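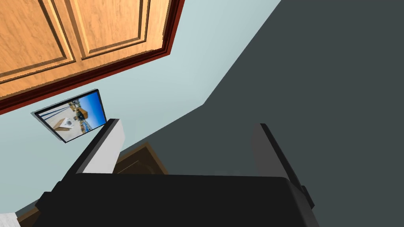

Grovutero wants $3,855 a year for Catgate, its simulated home package for people who train household robots. For that you get 200 furnished rooms, a gripper model and a license for one lab. I think the price is fair and the way it is sold is not.

The rooms are good. Cabinets have paneled doors, walls have trim, and there are pictures hanging on them. A robot that has practiced only in bare gray boxes tends to do badly in a real kitchen, and a small team can't build this much clutter alone. We are a team of four at Flolham, and we had our first task running in an afternoon.

My complaint is with the run limit. The basic license stops at 1,000 runs a month. In July we used that up in 13 days, and we were not working especially hard. More runs are sold in blocks, and the block price is left off the main page - you have to write in and ask for it.

Heloísa Siqueira, who handles our purchasing, wrote in. The quote took almost two weeks and came with a suggestion that we move up to the full plan.

Zepeda, the package we used before, has fewer rooms and plainer ones. Its doors all look alike. But it runs on our own machines as often as we like, and we know in January what it will cost us in December.

Simulation is supposed to be the place where failing is cheap. A meter on every attempt makes people careful, and we caught ourselves skipping odd camera angles and awkward starting poses to save runs. Those are the cases we bought it for. Grovutero should drop the limit or print the block price next to the license fee.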